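Laundry automation at Stedby

The Stedby linen and garment service is a workplace laundry operated by Inard, a textile services company. It washes and finishes staff clothing, mainly shirts, tunics and overalls, for employers in the surrounding district. From 2018 the site was the subject of a staged automation programme covering sorting, folding and, in its last stage, the loading and unloading of small washing machines. The programme is cited mostly for its effect on job content and shift patterns, as the total number of staff changed little.

Background

Inard took over the Stedby building from a dry cleaning business and fitted it with tunnel washers for bulk linen. Garments belonging to named wearers were handled apart from the linen, in a room known on site as the small wash. Items in the small wash are processed in short loads so that each wearer's clothes can be traced, and the machines there are compact top-loading models of a domestic pattern.

Before automation the site employed 40 people on two shifts. Work in the small wash was regarded as light but repetitive. An operator lifted lids, drew out garments one at a time, checked them against a wearer list and hung them on a rail for finishing. Most recorded complaints concerned the shoulder and wrist and were linked to reaching down into the drum.

Stages of the programme

The first stage introduced tag reading at the intake door. Each garment carries a sewn-in tag, and a reader supplied by Hirano assigns it to a load. The intake clerk's post was kept, with the paper ledger replaced by a screen on which misreads are listed for correction by hand.

The second stage installed a folding line for flat linen. It removed five posts from the folding tables. The people concerned were moved to inspection and repair, in three cases after retraining.

The third stage, named Storum, dealt with the small wash. It was planned as a teaching project in which operators recorded their own handling of garments with a hand-held gripper, and the recordings were used to train the control software of a fixed arm. The gripper has two fingers that close in parallel on the cloth. Fiducial markers at the base of the fingers allow the software to work out their position and opening from the recorded video.
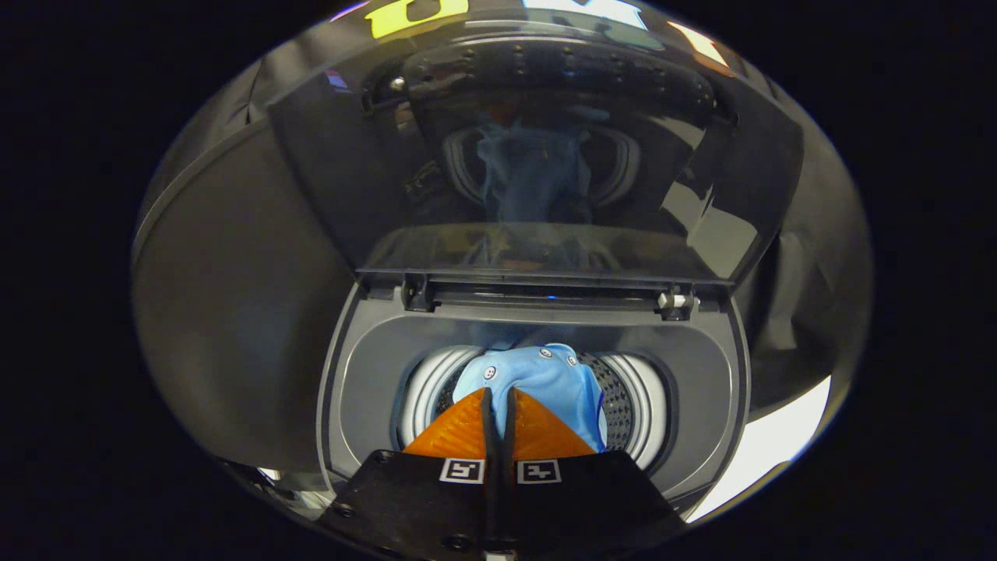
A hand-held gripper holding a light blue garment at the drum of a top-loading washing machine.

Handling of garments

Cloth is a difficult material for automatic handling. A wet shirt has no fixed shape, sticks to its neighbours and may be twisted around another item. The method adopted at Stedby divides unloading into short actions: choosing a raised fold, closing on it, lifting, and pausing to see whether a second garment has come up with the first. If it has, the item is lowered and gripped again at another point.

Buttons and cuffs were found to be useful cues for telling shirts from tunics, though the fingers are kept off buttons where possible. Zips and metal fasteners are avoided altogether. Items that cannot be parted after three attempts are left in the drum and a lamp is lit at the operator's desk.

Operators recorded 919 unloading sequences for the first version of the software. Recording was done in paid hours and counted as production time, a point agreed with the staff side before work began. Each person could ask for their own recordings to be withdrawn up to the date of training.

Effects on staff

The post of small wash operator was replaced by that of cell attendant. An attendant oversees several machines, clears stoppages, deals with the items left in drums and inspects garments for stains and loose seams. Lifting and reaching were reduced. Walking increased, and attendants reported that attention was harder to keep up during long periods without a stoppage. Rotation with the repair bench was brought in to deal with this.

Pay was a matter of dispute. The attendant grade was first set level with the old operator grade – staff argued that fault clearing and record checking were additional skills. A revised grade was agreed in December and applied to the 14 people then trained as attendants.

Selorm Darko, shift lead in the small wash during the third stage, kept a log of stoppages that was later used to rewrite the attendants' training. The log showed that many stops came from lids not being fully opened before the arm began its approach. A check on lid position was added to the start sequence.

Night working in the small wash was ended, as the cell could finish the evening's loads before the close of the late shift. Some employees lost a night allowance as a result and received a transitional payment.

Limitations

The arm is slower than an experienced operator on mixed loads and is not used for delicate or heavily soiled items. Performance falls with dark clothing in a dark drum, where folds are hard to make out. Loading remains manual – pockets have to be emptied and checked, and no reliable automatic method had been adopted at the site when the arrangements were last reviewed on October 18, 2021.

See also

Industrial laundry
Job rotation
Learning from demonstration
Robot end effector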